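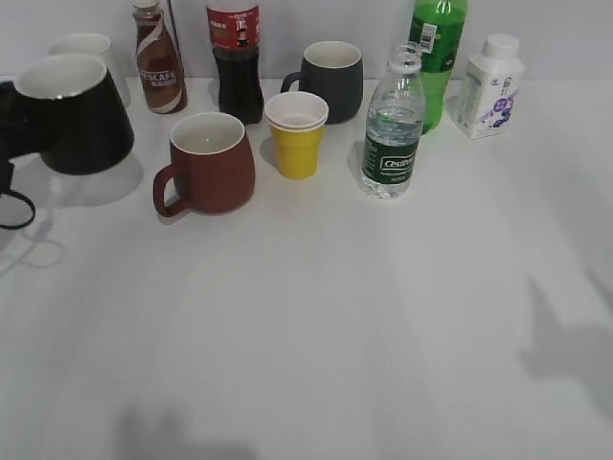
*The drinks table: mugs, disposable-cup stack, bottles, white wall.*

I promised I'd write up the drinks table for the June newsletter, and then I kept putting it off, so it gets its own item and a long one (sorry, anyone who only opens this for the lunch menu).

If you haven't been by in a while, we moved all the drink stuff onto the white table against the wall. Mugs, the disposable cups, the bottles, everything in one row along the back. It used to be spread over two shelves and a windowsill, and I spent most mornings at Flotoseck walking around with a tea bag in my hand looking for somewhere to put it. Now I stand in one spot and grumble there instead. Big improvement!

The one rule I'd love for us to keep is that the row stays at the back and the front half of the table stays clear. I know it looks like wasted space. I thought so too, and for the first week I kept parking my notebook there. But then you try to pour something with 20 other people waiting for the same meeting to start, and you really want that open patch in front of you. Pull your cup forward, fill it, take it away. That's the whole system.

I also want to put in a word for real mugs. We've got a few nice ones out and they don't get half the use they should. My own favorite is the big black one -- white on the inside, so you can see how strong you've made your coffee before you commit to it. It holds a lot. I've been told it holds too much, mostly by people who sit near me at 4 p.m. If you drink tea and like to fish the bag out at exactly the right shade, the pale inside is handy for that too.

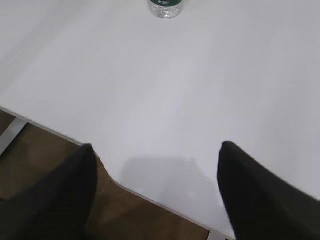 The cold drinks are the part I get the most mail about, so let me answer it all in one go. Yes, you can take a water. Yes, even if you're only here for the afternoon. Please finish the one you opened before you start another, and if you set it down on the table, write your initials on it or I will assume it's abandoned and it will go in the recycling. I've done this to my own water, so I'm being fair.

And no, we aren't going to fill the whole table with bottles. Somebody from the Zirkar side of the building asked if we could put out a full case at a time, and I get the appeal, but once things are stacked two deep the stuff at the back sits there forever. I found a juice in the old cupboard that was older than my desk chair. A short row that gets topped up is much nicer to live with.

While I'm on topping up: we now have a small budget for it, 25 a week, and it stretches further than I expected when people use the mugs. The disposable cups eat it up faster than anything else on the list. Van Rooij delivers the new ones in boxes of 2000, and I had pictured those lasting us until we all retired. They won't! Please keep them for visitors, or for when you're running out the door.

A few people asked about getting matching mugs. We looked at a set from Gukero, nine pieces, all the same gray, very tasteful. I couldn't get excited. When every mug is the same, you put yours down, turn around to talk to somebody, and then you're standing there guessing. With a mixed bunch you always know which one you had. So we're staying mixed, at least for now, and if you have a good mug at home that never gets used, bring it in. Plain is fine, silly is fine. Just check it for chips first, and remember it'll be everybody's mug once it's on the table.

For anyone who likes something a little dressier, there's a white one with a thin gold rim. I keep it toward the back near the wall, with some breathing room, and I'd ask you to put it back the same way. It stays out of the microwave (gold rim, sparks, I learned that with a different cup in a different job) and I wash it by hand with a soft sponge. It's a lovely mug for a small coffee. I use it when I've got a phone call I'm dreading.

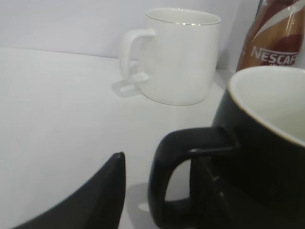

## What to bring and what to leave

- **Bring:** one spare mug, if you have one, and any unopened coffee or tea you don't get along with. Somebody here will drink it.
- **Leave at home:** travel tumblers without lids, and anything you'd be sad to see broken.
- **Put back:** mugs in the row at the back, clean, handle wherever you like. I'm not that strict.
- **Wipe:** if you drip, wipe. White tables show every ring.

Swap requests and coffee complaints can go in the notes tin by the door. I empty it when I remember to.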